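4. Hanging the rail baskets and packing your tote

Now that the frame is square and the Falura panels are in, you can move on to the part most people enjoy, which is giving everything a home.

Step 1. Wipe the back rail with a dry cloth. Hook the shallow white mesh basket over it at the center and press down gently until both hooks sit flush.

Step 2. Fix the dark wire basket to the left panel, up near the corner post, using the two short screws from bag C. Finger-tight first, please, then a quarter turn with the driver.

Note: If you ordered before March, your Clarnport kit may have clips in place of screws. They work just as well, though you may need to wiggle them a bit.

CAUTION: Don't load either basket past 15 ounces. Save these for light things like cloths, tags and spare caps, and let the work surface carry the rest.

Step 3. Set the jute tote on the marble-patterned surface, a little left of center, with the opening facing up. The front likes to lean forward when the bag is new (burlap has a mind of its own!), and it will settle with use.

Step 4. Stand the red bottles together in the middle of the bag first, so they hold each other up.

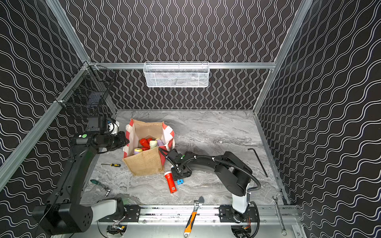 Step 5. Tuck the cream bottle in beside the red ones and the lavender bottle toward the back. The lavender container with the yellow rim goes near the front, where you can reach it without digging.

Step 6. Lift the tote by both striped handles and set it down again. If anything tips, take it out and start over from Step 4.

CAUTION: Keep the tote's total load under 50 ounces, and check the handle stitching now and then.

Spare screws and hooks are listed on page 31.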